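Cómo organizar la separación de residuos en un piso pequeño

Por Lucienne Hoarau
3 de noviembre de 2019

Cuando me mudé a mi piso actual, la cocina tenía espacio para un solo cubo. Durante meses mezclé todo y me sentía culpable cada vez que bajaba la bolsa. El sistema que explico en esta página es el que uso ahora, y funciona también para quien tiene poca paciencia.

Antes de empezar
Consulte primero las normas de su ayuntamiento. Los colores de los contenedores y lo que se acepta en cada uno cambian de una ciudad a otra. Yo copié la lista en un papel y lo pegué dentro de la puerta del armario.

Paso 1. Mirar la basura de una semana
Guarde los residuos como siempre, pero antes de cerrar cada bolsa mire qué ocupa más. En mi casa eran los envases, con mucha diferencia. Si usted compra mucho por internet, seguramente será el cartón.

Paso 2. Elegir los recipientes
Mida el hueco bajo el fregadero, también la altura, y no olvide el tubo del desagüe (yo lo olvidé y tuve que devolver un cubo). El mío mide 70 cm de ancho y 50 de alto. Dentro puse dos cubos estrechos: uno para envases y otro para el resto. El orgánico va en un cubo pequeño con tapa, que se puede lavar en el fregadero.

Paso 3. Dar un lugar al papel y al vidrio
No necesitan cubo. El papel lo guardo doblado en una bolsa de tela detrás de la puerta, y las botellas de vidrio en una caja en el balcón.

Paso 4. Preparar los envases
Vacíe bien las botellas de plástico, aplástelas a lo largo y vuelva a poner el tapón - así no se hinchan de nuevo. Los envoltorios de aperitivos se sacuden para quitar las migas. No hace falta lavar nada con jabón.

Paso 5. Fijar los días
Yo bajo el orgánico cada dos días y los envases dos veces por semana. El papel puede esperar hasta que la bolsa pese demasiado.

Si aparece mal olor
Ponga una hoja de periódico en el fondo del cubo orgánico y lávelo una vez por semana con agua caliente y un poco de vinagre. Déjelo secar abierto antes de poner la bolsa nueva.

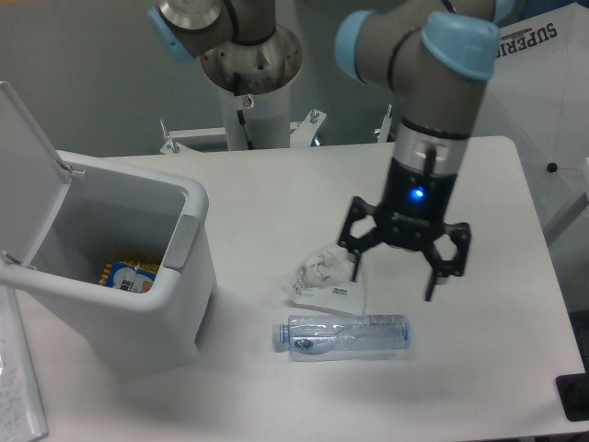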